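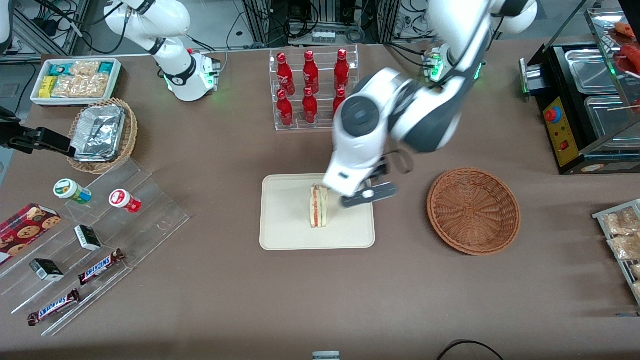
Figure 1. A sandwich and a beige tray on a brown tabletop.

Packed Lunches and Food Waste at Jirnimberg Secondary School
Final report, Food and Society project, spring term

1. Background

The dining hall at Jirnimberg serves both students who buy a hot meal and students who bring food from home. Waste from the hot meal counter has been weighed by the kitchen for several years, and the results are sent to the supplier, Bekon. Waste from packed lunches has never been recorded. It goes into the same bins as paper towels and drink cartons, and is collected on Wednesday by the town.

Our group chose to study packed lunches for this reason. The aim was to find out how much of the food brought from home is thrown away, which foods are thrown away most often, and what students themselves give as the cause.

2. Method

The study was carried out in March over two school weeks. Two separate bins were placed next to the exit of the dining hall, one for bread and sandwiches and one for all other food from home. Signs above the bins asked students to leave wrappers in the usual container. Members of the group stood by the bins during both lunch periods and kept a tally of each item. Items were recorded as whole, more than half left, or less than half left.

A short paper questionnaire was also given out during homeroom. It had six questions and did not ask for a name. We received 405 completed forms. Forms with more than two blank answers were set aside and are not part of this total.

Students in the Venter building eat in their own classrooms on days when the hall is full. Their waste was not included, and the results should be read with this in mind.

3. Results

In total, 1477 items of food were recorded in the two bins. Of these, 729 were sandwiches or other bread items, 592 were fruit or vegetables, and the remaining 156 were mostly yogurt, crackers and leftovers from dinner at home.

Most of the fruit was whole. Apples made up the largest share, followed by bananas with brown spots. Sandwiches showed a different pattern: the most common item was a sandwich with the middle eaten and the crusts left. Whole sandwiches, still wrapped, were more common in the second lunch period than in the first.

On the questionnaire, the answer chosen most often was "I did not have enough time." The next was "It was soggy or squashed by lunch." Younger students were more likely to say that they had been given too much food. Older students more often wrote that they had bought something else at the Handden bakery during the morning break – this was not one of the printed choices, but it was added by hand on many forms.

4. Discussion

The second lunch period is ten minutes shorter than the first. The tally and the questionnaire both suggest that time is a factor, although our data do not allow us to separate it from hunger, since students in the second period have also had longer to eat snacks.

The condition of the food appears to matter as well. Lockers on the south side of the main hall become warm before noon, and there is no cool place where students may leave a lunch.

Some students may have changed their behavior when they saw group members next to the bins. On the first two days several students carried their leftovers back out of the hall. We did not record how many.

5. Recommendations

The group recommends that the two lunch periods be made equal in length for a trial of one term. A shelf should be set up near the exit for whole, unopened fruit, so that other students can take it. The group also asks that the tally be repeated in the fall with the Venter building included, using the same form, which is attached as Appendix B.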